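Last updated: September

Eight presents to wrap before the fair at Suncombe, and I've gone off sticky tape.

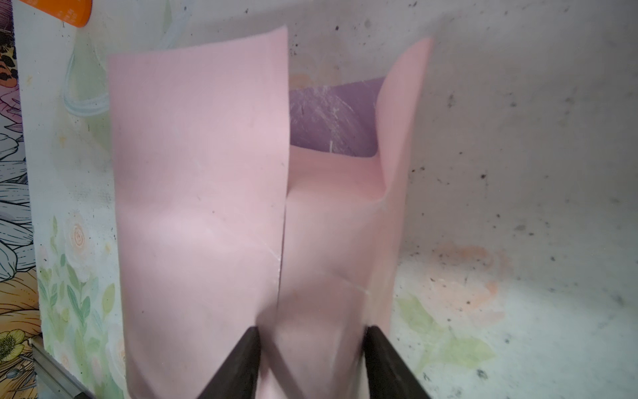
Thin sheet behaves better if you let it curl first. The pink stuff holds a crease, so fold it once -- gently.
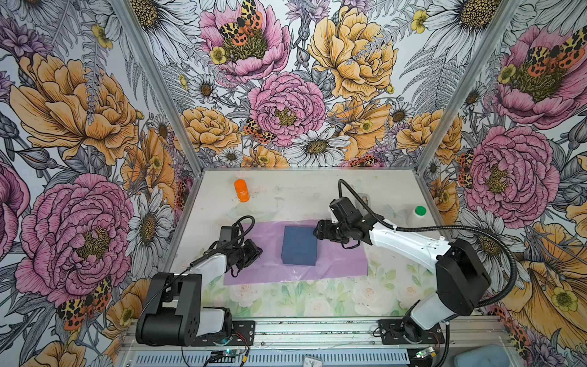
Brândușa Bratu reckons cloth is quicker, and you can use it again.

I tried both on a square box.
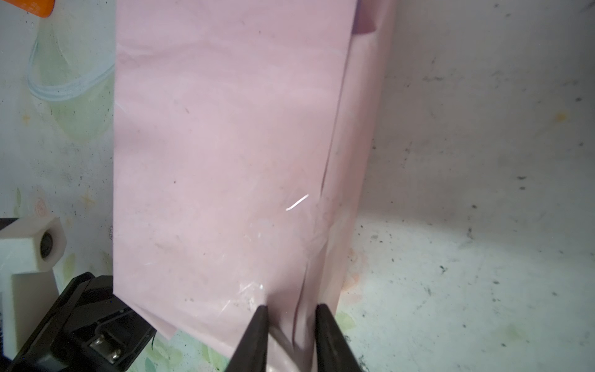
The cloth needs to be 58 cm across for that size. Mine was 38, so I started again.
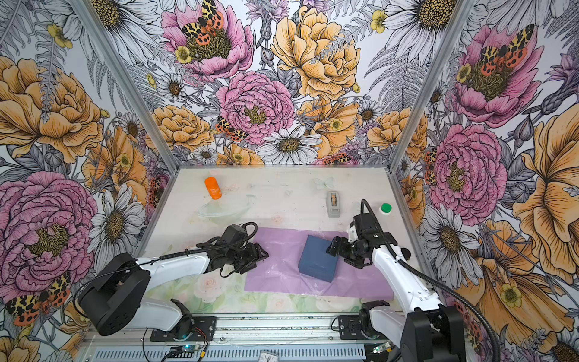 Alhassan wrote to ask if ribbon would do for the knot. It will, if it's wide.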